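Pineck cell: gripper drop fault FAQ

Quick answers, will tidy up later. Last touched in October.

What happened?
Arm let go of parts mid-move. 47 drops out of 2000 cycles, all on the Aden line. No one hurt, guard door was shut every time.

Is it the arm?
No. Arm is fine. Grip force setting got reset by the update, went back to factory value. Too low for soft parts.

Can I just restart it?
Please dont. Restart clears the fault log and Sawatzky needs the log. Hit stop, leave the door closed, call the desk.

Which cells have the fix?
6 so far. The other 8 stay at half speed until theirs is loaded. Check the sticker on the cabinet.

Why does the Javon sim never show a drop?

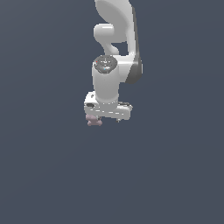

The sim treats contact as perfect, so once a part is picked it stays picked, whatever the force value says. It also runs with no table or floor loaded, so there's nothing to hit either. A soft lumpy part like the pink one, up under the left end of the gripper, is the kind we lose on the real line. A clean sim run is not a pass. Run it on teh floor at half speed first.

Who signs off?
Shift lead, on paper, before full speed.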